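Komwood gripper comparison

The Komwood gripper comparison is a bench procedure for evaluating parallel grippers on small robot arms. It was developed at the Komwood workshop in Srithong to decide which of two finger designs should be fitted to the workshop's tabletop arms, and was later extended to cover wrist cameras and motion controllers. The procedure uses large toy building bricks as test objects. The reference series comprises 1,452 grasp attempts.

Background

Small parallel grippers are usually specified by stroke, closing force and payload. These values are measured under conditions that favor the gripper: the object is centered between the fingers, its faces are parallel, and nothing stands close to it. On a working table these conditions are seldom met. Two grippers with nearly the same data sheet can behave very differently when a part lies at an angle or touches another part.

Earlier trials at Komwood used machined aluminum blocks set in a printed fixture. Both candidate grippers picked the blocks without trouble, and the results did not separate them. The fixture was dropped in November and replaced with loose bricks on an open table.

Grippers under test

The first candidate, the Kuvov, has two rigid fingers driven by a single servo through a rack and pinion. The fingers are printed in black plastic and stay parallel over the full stroke. Cutouts reduce their weight and allow screws to be reached without removing the finger.

The second candidate, the Plistcombe, uses a four-bar linkage on each side. Its fingertips move along a shallow arc, so that the tips drop slightly as the gripper closes. The controller must correct the height of the wrist during closing, or the tips press into the table.

Both grippers mount to the same flange and accept the same wrist camera. The camera looks along the fingers toward the table, and the fingertips remain in view at all openings. This arrangement makes it possible to judge finger alignment from the camera image alone, at the cost of losing part of the work area behind the fingers.

Test objects

Bricks were selected because they are cheap, rigid and consistent in size. The side walls are flat and give a good contact surface. The studs do not. A finger that lands on a stud instead of a wall may tilt the brick, push it away, or hold it on a single line of contact. A brick lying on its side presents studs to one finger and a flat or open face to the other, which is a harder case than most machined parts provide.

The set includes standard 2x2 and 2x4 bricks, flat plates, sloped bricks and short stacks. Flat plates test clearance above the table. Sloped bricks test grip on faces that are not parallel. Stacks test whether the arm can approach from above without knocking over what it is meant to pick up.

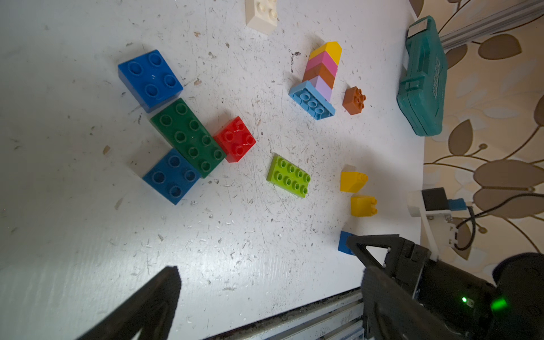 Wrist camera view of a mixed brick layout. A lime green plate lies at the center of the table, with a tall stack beyond it and the gripper fingers in the foreground.

Layouts are not arranged on a grid. The operator places the bricks by hand and follows only two rules: at least one group must be close enough together to obstruct a finger, and at least one object must stand clear on all sides. A record image is taken through the wrist camera before the first attempt. The reference series used 36 layouts, each presented to both grippers and rebuilt from the record image between runs.

Procedure

The arm starts from a fixed pose above the table with the gripper fully open. A target is chosen by the operator and marked in the camera image. The controller converts the mark to a position on the table plane, moves the wrist above it, rotates the fingers to match the long axis of the brick, and descends. The gripper closes until the servo current passes a set limit. The arm then lifts, holds for six seconds, and lowers the brick into a tray.

An attempt is scored as one of the following:

Clean: the brick is lifted and held, and no other brick is moved.
Disturbed: the brick is lifted and held, but a neighbor is moved or knocked over.
Slip: the brick leaves the table but is dropped before the hold ends.
Miss: the brick does not leave the table.

A collision with the table stops the run. It is recorded separately and the attempt is repeated after the arm has been returned to its start pose.

Results

For objects standing clear, the two grippers performed alike. Differences appeared in clusters and on low objects. The Kuvov gave more clean grasps in clusters, where its straight closing motion made the path of each finger easier to predict. The Plistcombe tended to push neighboring bricks outward when opening over a target, and produced most of the disturbed results.

On flat plates the order was reversed. The dropping motion of the Plistcombe tips brought them under the upper edge of the plate at the end of the stroke, whereas the Kuvov fingers had to be lowered to within a very small distance of the table before closing. Small height errors in the arm were enough to cause a miss. Of the 49 table collisions in the series, most occurred with the Kuvov on plates.

Stacks were a weak point for both. A stack gripped at the top brick often separated at a lower joint during the lift — a result the scoring scheme does not treat well, as the target brick itself was held. Later runs record a separated stack as disturbed.

Camera and controller effects

Part of the error first assigned to the grippers was traced to the camera. The conversion from image to table position assumes that the marked point lies on the table surface. Marks placed on the top of a tall stack were therefore projected too far away, and the arm passed over the target. A height entry was added to the controller for each object class.

Finger visibility was a second source of error. Objects low in the image can be partly hidden behind a finger, and a mark placed on the visible portion is biased away from the true center. Operators were instructed to move the wrist back before marking any object that overlapped a finger.

Two controllers were tried with each gripper. The first closed the fingers at constant speed; the second slowed them when contact was detected. Slower closing reduced the number of bricks rotated by uneven contact but lengthened each cycle by about 6 percent.

Limitations

The bricks are light compared with the rated payload of either gripper, and the procedure says little about heavy parts. Their glossy surfaces produce bright reflections that can affect automatic detection, although manual marking is not sensitive to this. Wear of the table is not controlled. Scratches and loose debris on a white surface have caused false detections in trials with automatic marking, and that version of the procedure remains in development.

Adoption

The Kuvov was fitted to the Srithong arms with revised fingertips, thinner at the lower edge to improve performance on plates. The Plistcombe was kept for bench work on flat parts.

See also

Parallel gripper
Wrist camera calibration
Four-bar linkage
Grasp scoring

Contact | Terms of use | © Komwood Technical Reference | Page last edited Wed 28 February | Back to top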